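Shop Floor Talk > Assembly and Small Parts > Automation

Topic: Gear cell at our plant - what it changed for the bench crew

gearhobbled
Posted 3/12/21

A few of you asked in the other thread how things are going at Lorgate with the two-arm cell, so I'm giving it a thread of its own before I derail that one completely. For those who don't know me, I've been on small gear trains for 18 years, mostly by hand, mostly at the same bench. The job we handed over first is the blue plastic pair: bushings, shafts, gears, check the mesh, next one. Our bench crew is nine people and every one of us has done that job until our thumbs hurt.

Pictures are from the gripper cameras.

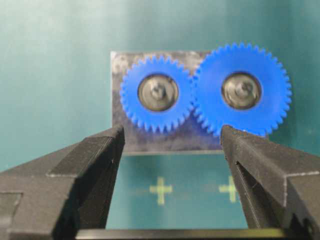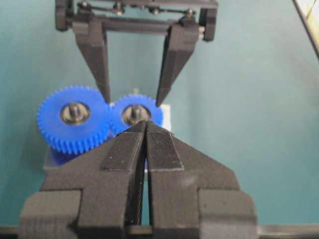
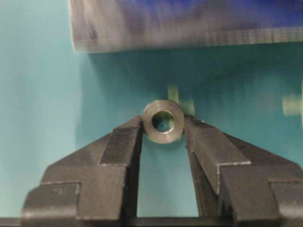
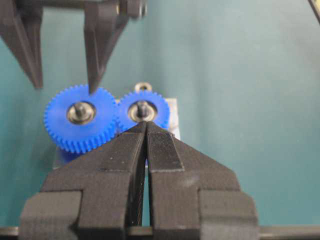
Vilhjálmur Dalsgaard here, I run second shift at Covero and we went down this same road with a different part. I'm glad to see somebody post about it from the bench side, because all I ever got was a brochure! My question is a simple one. What did the people who used to do that job end up doing? With us it was "retraining" for a month and then three of them were on the loading dock, and they were the three with the best hands in the building.

gearhobbled
Fair question, and I'm sorry to hear that. So far it's gone better for us. Two of the crew look after the cell, which means feeding it, clearing it and teaching it positions, and they got a pay grade out of it (not a big one, but it was in writing before the first arm was bolted down, and I'd tell anybody to get it in writing). The rest of us moved over to the Tilahun housings, which are fussy little things with a lot of different screws and no two orders alike. I like them, to tell you the truth. I come home less sore. What I miss is the talking. You could do the gear pair without looking and carry on a whole conversation about somebody's kitchen remodel, and you can't do that on the housings.

pressfit_pam
The talking is a real loss and I wish managers would take it seriously. Half of what I know about this trade I learned from the woman on my left while we were both doing something boring.

Can I ask what the rate is? Ours was sold to us as double the bench and it's never come close.

gearhobbled
A good shift by hand was 584 pairs across the bench. The cell does 350 on a shift right now, so no, it isn't beating us, and I've been straight with everyone about that. The thing is it also runs after we've gone home, and that's where the office gets its sums to work. Bushings are the slow part. The fit is tight and it likes to take its time lining up.

torque_and_a_half
I'm going to be the grump. 350 against 584 is a bad trade, and running at night doesn't fix it. Somebody still has to come in to whatever it left behind. I spent most of last April as the "somebody" and my whole morning was sorting out what had gone wrong while I was asleep. You've swapped a dull job for a job where you babysit, and babysitting is dull too, only now you're responsible.

Themis Margaritis
I think you're a bit hard on it, torque, though I know the mornings you mean. We had them at Jonen for a good long while. What helped was that the crew got the say over when it was allowed to run unattended. If the bushings were a bad batch, the night run was off, and the lead didn't have to ask upstairs. Once that was settled the mornings calmed down a lot, and people stopped talking about the cell like it was a coworker they couldn't stand.

torque_and_a_half
That I could live with. We never had the say. The schedule came down from the office and the button got pushed whether the parts were any good or not.

gearhobbled
Themis, that's a really useful one and I'm going to bring it up. Right now the night run is decided by planning, and planning has never picked up a bushing in its life. (I say this with love, my brother-in-law works in planning.)

Vilhjálmur Dalsgaard
One more thing to watch, if you don't mind me going on. Keep somebody doing the gear pair by hand, even one morning every couple of weeks. We let it go completely, and when our cell was down for a belt there was hardly anyone left who could feel a bad mesh with a fingertip. The newer folks had never been shown. It took us longer to get that back than it took to fix the belt.

pressfit_pam
Seconding this so hard. Put the new hires on it with an old hand sitting next to them - and you get some of the talking back too.

gearhobbled
Well, now I want to do that just for the company. I'll ask if we can keep one bench set up for it. The fixtures are still in the cabinet, so it's only a matter of somebody saying yes. I'll come back and let you know what they say about the night runs.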